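Giser Kids TV Box, second edition

The Giser is a set-top receiver for children's channels and recorded programmes. It connects to any television with an HDMI socket and is controlled by a handset with 11 buttons. The second edition replaces the first, which is no longer sold. Handsets from the first edition can be paired with the new box.

Recording

Internal storage is 500 GB. Two channels can be recorded while a third is watched. Series recording follows a programme by title, so an episode moved to a new slot is still picked up. Repeats are skipped by default. Marathon broadcasts are stored as separate episodes if the channel supplies episode data, and as one long file if it does not.

Profiles and viewing limits

Up to six profiles can be set. Each has its own age band, daily allowance and list of permitted channels. When the allowance runs out, the current episode plays to the end and the box returns to the home page. Advert breaks count towards the allowance. Live channels and recordings share one allowance. 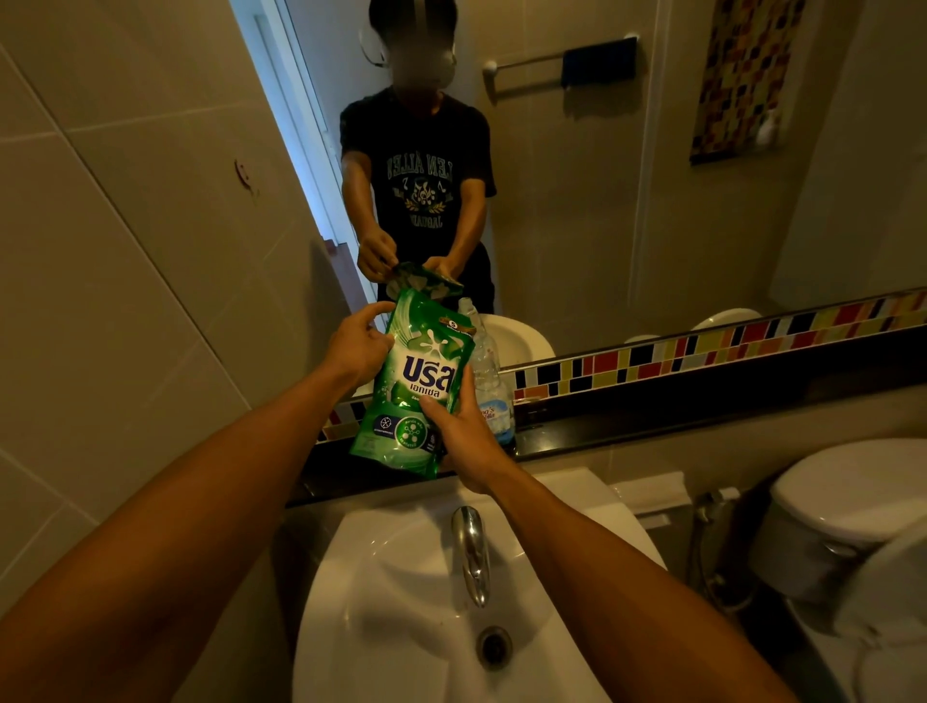 Holding a green Breeze Excel refill pouch over the sink

Programme guide

The guide covers the next 11 days and is supplied by Jetomel. Start times are shown in local time and change automatically with the clocks. Channels can be sorted by number, name or age band. Guide data is fetched overnight, and the box must be left on standby for this.

Software

Version 6.2 was released on 24th March. It corrects a fault in which recordings set from the guide lost their final minute. Version 6.1 must be installed first. Release notes are kept by Ankit Khurana.

In the box

Receiver, handset, two AAA batteries, HDMI cable, power supply, printed quick guide. A wall bracket (Kwak pattern) is sold separately.

Trade orders: Kobe Verstraete, Vevus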